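Subject: Re: [handheld-grippers] Drernex trigger sticking, and is it really the pads?

On Friday Rochelle Kereama wrote:

> We've now had the trigger hang on two of our handhelds. You let go and the
> fingers stay where they were for a moment, then open all at once. Both times
> the person holding the thing had a finger near the jaw. No injury, but I
> don't want to wait for one. Arkley support looked at my photos and say worn
> pads are the cause: the foam frays, a flap folds over, it catches, the
> fingers drag. They want us to swap pads every 500 cycles and close the
> ticket. Has anyone else been told this? Does it hold up?

Rochelle,

Yes, we were told the same thing, nearly word for word, and no, I don't think it holds up.

I'll grant them the part that is true. The pads are bad. They fray at the edges long before the foam itself is used up, and once an edge has torn it will grab at anything. If Arkley wants to send everyone better pads I'll take them. But a torn pad can only drag if it is touching something. Our worst hang happened with the fingers wide open and no part in the jaw. I was starting a close, let go of the trigger halfway, and the fingers kept going. Tell me which flap of foam did that.

So I did the boring thing and kept a log. We ran the peg board job with two handhelds, one person on each, same as always. In 157 closes I got 4 hangs. Two came on a pair with fresh pads fitted that morning. The other two were on the ragged pair. That is a small sample and I won't pretend it settles anything, but if pads were the whole story I'd expect the new ones to do better than a tie.

What all 4 had in common was a slow release. Let the trigger snap back and it behaves. Ease it back, the way you do when you're trying to leave a peg standing without knocking it over, and sooner or later it sticks. To me that says return spring or trigger pivot, and pads don't come into it.

The board we use for this is a plain one, an upright peg, a couple of slots and a small hole.
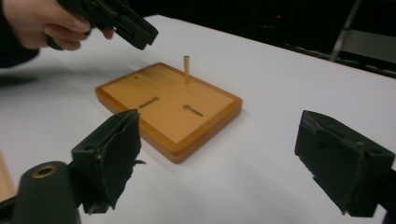

Ezequiel Escobar wrote back off-list that he thinks I'm too quick to let the firmware off the hook. His point is that the Idetti update in December changed how the trigger reading is smoothed, and a slow release is exactly where heavy smoothing would show up as lag. He rolled one unit back to the old version and hasn't seen a hang on it. He also said I could pass that along.

Fine, passed along. My trouble with it is that we never installed the December update on one of our two units, and that unit hung once. Maybe there are two faults. Maybe he just hasn't run his long enough. I asked him how many closes he had on the rolled-back one and he said he hadn't kept track, so I'm putting that theory in the same drawer as the pads for now.

I did open the unit that hung on us most. Four screws on the handle, then the shell comes away. The pivot pin had a dull grey film on it and the trigger felt gritty when I worked it by hand with the power off. I wiped the pin, put it back dry, and it has been through one short session without trouble. One session proves nothing, as I keep telling other people.

As for the 500 cycle rule, I asked Arkley where the number came from. The reply said it was "in line with service guidance." I asked which guidance. That was 10 days ago. The manual that came with ours doesn't mention pad life anywhere that I can find.

What we've changed here in the meantime:

No fingers inside the jaw with the power on, even to straighten a part. Use the stick.

If a unit hangs once it gets unplugged and tagged, and it stays off until the pin has been looked at. No "it only did it the once."

When two people share a board, one backs off before the other one closes.

The Cropper units we had before these had a mechanical stop you could feel with your thumb. I complained about them for years and I would like one back.

Could you check two things for me? First, were your hangs on a slow release or a quick one? Second, before you throw out the old pads, put one back on a unit that has never hung and see if you can make it misbehave. If you can, I'll eat my words and order a box of foam.

And please don't let them close the ticket. Ours got closed and it took three emails to get it open again.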